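The Arms Were the Cheap Part

Irena Duda got her budget approved in January and had spent it on the wrong things by spring. She runs the small automation group at Gerklow, and she will tell you this over coffee without being asked.
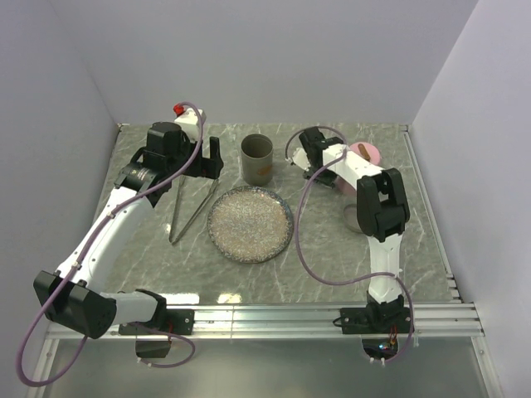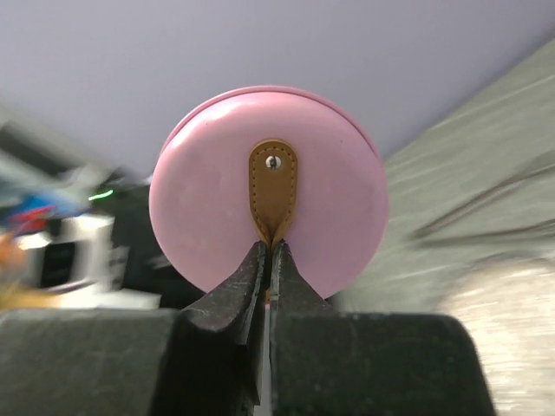 Top: two arms, one cup, a pair of tongs. Bottom: a pink case held by its leather tab.

Issue 14 | Page 3

The quote for the arms had been haggled over for weeks. The cables got one line. So did fingertips, filed under "misc." with a figure of $500 and a hopeful question mark.

"Fingertips scratch," Duda says. "I had budgeted for fingertips that admire things from a distance."

Konrad Urbańczyk, who signs the purchase orders, now keeps a spreadsheet 733 rows long. Screws have a tab. Bowls have a tab, and it is not a short one. Finance once sent back a request for tongs, asking whether the kitchen could lend some.

His advice to first-time buyers is to price the table before the robot, then the rail, then whatever you expect it to pick up. Order spare cable on day one. The supplier's lead time is a work of fiction, and the sequel is worse.

Duda's next request goes in this winter. "Misc." has its own page.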